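Can a Machine Clear the Table Yet? Tips From a Slow Kitchen

By Nuno Nogueira
June

I have been writing this column long enough that most of my mail follows a pattern. People ask how to get candle wax out of a tablecloth, how to stop glasses from going cloudy, and whether a dull bread knife is worth saving (it usually is!). This spring a new question started turning up, and it came from all sorts of folks: when can I get a machine to do the dishes? They don't mean a dishwasher. They mean something with arms, that walks or rolls up to the table after supper and deals with it while you go sit down.

I love that question, and I've been chewing on it for weeks, mostly with my sleeves rolled up at the sink. My short answer is not yet, at least for my kitchen, where there's always a cat toy underfoot and a pot soaking that I swore I'd get to. My long answer has a lot to do with plates and buckets, so pour yourself some coffee.

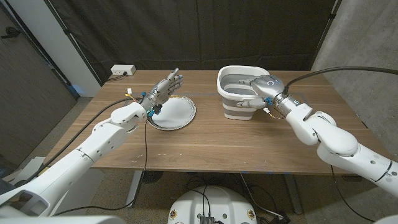 Clearing a table is one of those jobs we stop thinking about by the time we're ten years old. You pick up a plate by sliding a fingertip or two under the rim, you tip it a hair, and your thumb comes down on top. If there's a fork on it, you pin the fork without being told. If the plate is heavier than you guessed, your wrist fixes that before it ever reaches your brain. Try it tonight and go slowly, and you'll be amazed at how many little corrections you make between the table and the sink.

A machine has to be given every bit of that, one way or another. It needs to find the edge of the plate, get something thin enough beneath it, squeeze hard enough to hold and gently enough not to send it skidding, and then know when to let go. I can teach a nine-year-old to do it in an evening, with one broken saucer as the price of tuition.

A few tips from the human side, while we're on the subject

Whether it's you, a teenager, or some future contraption doing the clearing, the same habits make the work easier.

Scrape before you stack. One crust of bread between two plates will make the whole pile rock, and a rocking pile is how my mother's gravy boat met its end.

Put big plates on the bottom and go down in size. I know you know this. My family knows it too, and I still find a dinner plate perched on a dessert plate most nights.

Keep good rims apart. Plates with a metallic edge should have a paper towel or a square of old flannel between them in the cupboard, and please don't put them in the microwave. I wash mine by hand with plain dish soap and a soft cloth, and leave the scrubbing pad for the roasting pan.

Carry less than you think you can. Two trips beat one trip and a broom.
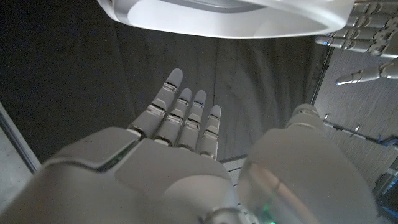
Four slim fingers and a big thumb, with a second hand reaching in at the top corner.

Fingers, I think, are where most of us get our hopes up. When a machine has a hand shaped like ours, we look at it and assume it can do what ours do, and that's a big leap. A hand is half feeling. Mine can tell a greasy plate from a clean one in the dark, and it knows a hairline crack from a stray noodle. I once pulled a chipped glass out of cloudy dishwater purely by touch and was very pleased with myself for the rest of the day.

Shop-floor chores may get there sooner. A reader from Javthorpe wrote me a lovely long letter about the packing room where she works, and her point was that the boxes there come down the line the same way up and the same size, all shift long. Nothing in my house has ever arrived the same way up twice. If I were betting, I'd bet on machines that move identical crates well before I'd bet on one that can face a Thanksgiving table with the candles still lit. 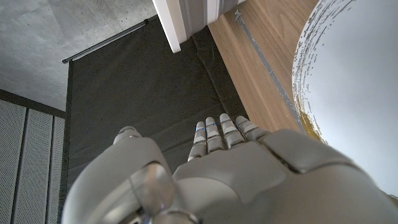
Shiny dishes deserve a section to themselves, for they fool people as well as machines. A glossy glaze throws the light back at you, and that makes it hard to judge where a surface ends, or whether there's a film of soap left on it. Big pale pieces with a curved side are the worst for this. The white one at the right here has a rim speckled in dark brown and gold, and I'm fond of that sort of decoration for a purely practical reason, namely that a busy rim shows you where the edge is. For checking whether a white dish is truly clean, tilt it toward a window and look across it, low and sideways. A greasy patch will show up dull. If you find one, a spoonful of baking soda on a damp cloth will usually take it right off, though skip that on anything gilded.

How to get your table ready, for whoever clears it

I tried an experiment at home. For one week I set up our table as though the helper coming to clear it had no common sense at all, and supper cleanup got so much easier that I've kept most of the habits.

1. Leave room around each plate. A hand, any hand, wants space to come in from the side.

2. Bring the bucket to the job. A collapsible one is wonderful for this, for it stores flat in the gap beside the refrigerator and pops up when you need it. Set it where you can reach it without leaning over the glasses, and let it take the silverware and napkins.

3. Get cords out of the way. If you plug a slow cooker or a warming tray in near the table, run the cord off the back, where no one's elbow will find it.

4. Square up your stacks. Plates that sit half on, half off each other are harder to lift, and the top one likes to slide away just as you get moving.
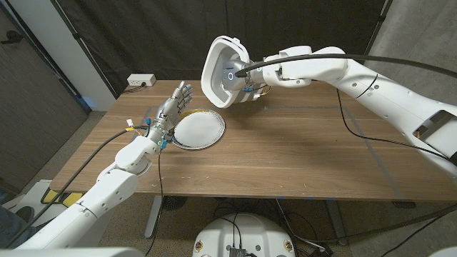 5. Wipe last, and wipe toward yourself. Cup your free hand under the edge to catch the crumbs. For a wood top, wring the cloth until it's barely damp and go with the grain.

6. Dry the table before you put anything back on it. Rings come from damp bottoms, and a wood top remembers them for years.

So should you wait for one?

I wouldn't hold off on buying a good dish rack, let me put it that way. I expect we'll see machines do single chores in tidy places first, such as moving plates from one spot to another, and I'd be tickled to have one that could only unload the silverware basket. Folding fitted sheets I'll believe when I see it, as I've been at that for thirty years and still end up with a lump.

If you've had a machine of any kind take over a chore at your place, do write and tell me which chore it was and what you had to move, tape down, or put away first so it could manage. I'm especially curious about that last part, and I'll share the best answers when the tomatoes are in.

Last updated in June

More from the kitchen table
Getting wax out of a tablecloth
Saving a dull bread knife
Cloudy glasses and the vinegar question
What to keep beside the refrigerator
Readers write: the best bucket I ever owned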